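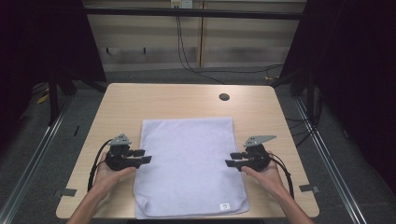

TEX 210: Fiber and Fabric Properties
Lecture 5 notes: Absorbency in woven cotton
Instructor: Melaniia Bondarchuk

1. Terms
Absorbent capacity: mass of water held per unit mass of dry fabric.
Absorbency rate: time for a drop of water to lose its reflective surface on the fabric.
Regain: moisture in the fiber at equilibrium with room air, as a percentage of dry mass.

Capacity and rate are measured separately. A fabric can hold a large mass of water and still take it up slowly, as with new cotton that carries softener or leftover size.

2. Where the water goes
Cotton fibers swell as water enters the cell wall. Most of the water in a soaked fabric sits between fibers and between yarns. Pile loops add more of this space. Low-twist yarns wet faster than high-twist yarns of the same count.
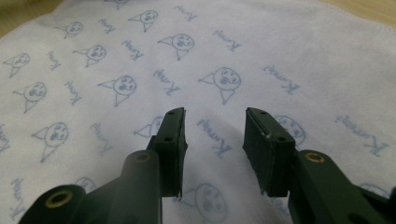 3. Worked problem
Dry specimen: 12 g. Capacity: 5 g water per g fabric.
Water held = 12 x 5 = 60 g
Wet mass = 12 + 60 = 72 g

Report dry mass after conditioning. Drain time must be stated with every result.

Reading: Namboodiri, course packet, section 2. Problem set is due at the start of lab.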